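August, kitchen sample book

Grout colour trials for the Hinton flat, continued from the last page. Mixed the Kasten powder at the ratio on the bag and again slightly drier. The drier mix dragged on the float and left pinholes at the corners, so I scraped it out and binned it. The wetter one went in fine but took longer to firm up before sponging.

Board 19 is the Lostell mid grey. Dried two shades lighter than the wet mix, same as last time. Ilir Gashi looked at it by the window and again under the strip light and said it goes green under the strip light. I can see it if I squint. Leaving it on the shelf until the client has been in.

Board 20 not started. Out of 3 mm spacers, more on order from Skondine, ref 3451.

Sealer: one coat on the left half of board 19, none on the right. Coffee and turmeric oil at 10.40, wiped at 11.40. Unsealed half kept a yellow line along two joints. Sealed half came up with washing-up liquid. Oil still to be tried overnight -- an hour is kind to it.

Costs so far 181, not counting the spacers.

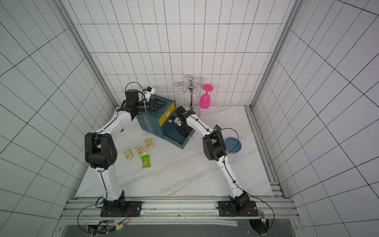
Joint width is still the main argument with the client, who wants the tile to read as one surface and also wants dark grout. I don't think she can have both. White square tile with thin black joints reads as a grid first, back wall and side walls alike, and it would do the same behind her hob. The faint grey veining in a white marble top is quiet next to it. If she stays with black I'd want the setting-out checked twice, as any drift will show.

To do: overnight oil, second coat, ring Skondine.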